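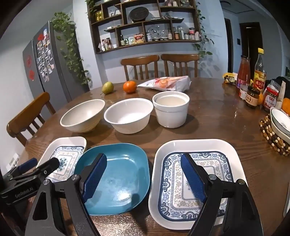 Blue pads among the blue-and-white: a hand-held gripper at a laid table.

Mind the good plates
A robot that clears the table will need manners. Someone has to write them down first, and it takes longer than you'd think.

The rule about milk runs to half a page. It began as a single line, "Treat any open vessel as full", which seemed to cover it until a trainee at Gronura asked whether that went for an upturned bowl. Now there is a paragraph on upturned bowls.

Gronura writes working rules for people who teach machines to do housework, a trade that consists largely of walking up to other people's dinner tables with a gripper in your hand and a camera looking down it. The person supplies the arm, the patience and the common sense. The camera takes in what the jaws see, and somewhere down the line a robot is supposed to learn from it how to pick up a dish without making a name for itself.

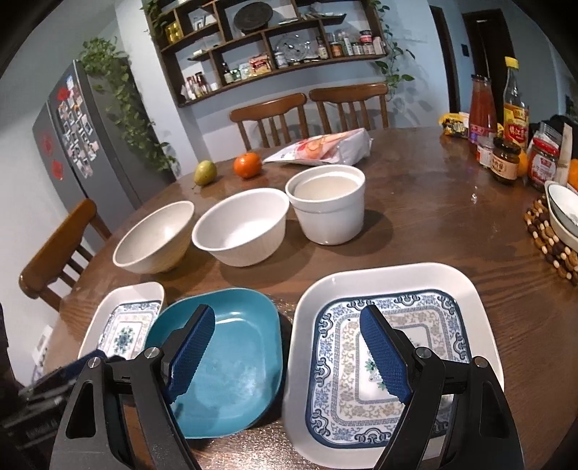

Words by Dale Dufour

I spent part of August reading the Gronura handbook, which its editor, Obadia Laizer, describes as "mostly about plates". He isn't being modest. The first draft was 900 words long and dealt chiefly with charging batteries. The present one has a chapter on rims.

Rims matter a good deal, it seems. A bowl offers you an edge to take hold of. A big square plate lying flat on a polished table offers you very little, and the temptation is to come down over the middle with both jaws open and hope. Laizer's rule is to stop above it, open, and choose a side before anything touches. "If you're still deciding when you get there, you're too low," he says. Trainees find this annoying for a day or so and then start doing it with their own teacups.

Next comes the question of what ought to be on the table at all. The older school, represented by a Trutier checklist that still does the rounds as a bad photocopy, wants it bare apart from the thing being picked up. Gronura goes the other way. Leave the pear where it is. Leave the red sauce, the jars with their labels every which way, the bowl leaning on its beaded trivet. People who own robots will also own condiments, and a machine brought up on bare tables is going to have a nasty shock at its first supper.

There are limits. Glass is to be kept out of the sweep of the jaws. Chairs may stay but must be walked round once before starting, a clause with the ring of personal experience about it. Anything the household would be upset to lose comes off the table, and the household decides what that is, however ugly the dish.

Fridge doors get a section to themselves, and I think it's the best in the book. Kitchens are full of family. A camera pointed at a platter will happily take in a doorful of small photos behind it, and the person holding the gripper will never notice, being busy with the platter. The handbook asks that you stand where you'll be working, look up, and read the room aloud: photos, letters, calendars, anything with a name on it. Then you ask whoever lives there what they'd like done. Some want everything covered. One woman, according to Laizer, wanted her grandchildren moved nearer the middle.

Not everyone is charmed. Fusteck, which trains its own people, thinks the handbook fussy and has its own version on 2 sides of card. I've read that too. It is brisk and sensible and has nothing to say about milk.

The argument between them comes down to pads. Fusteck's card says to check the grip pads at the start of the day. Gronura says to check them every time you change from one kind of dish to another, wiping off whatever the last one left behind, and to note it in the log. Laizer has a log of 2,000 entries and offered to show me. I said I had a train.

The next edition will deal with fruit.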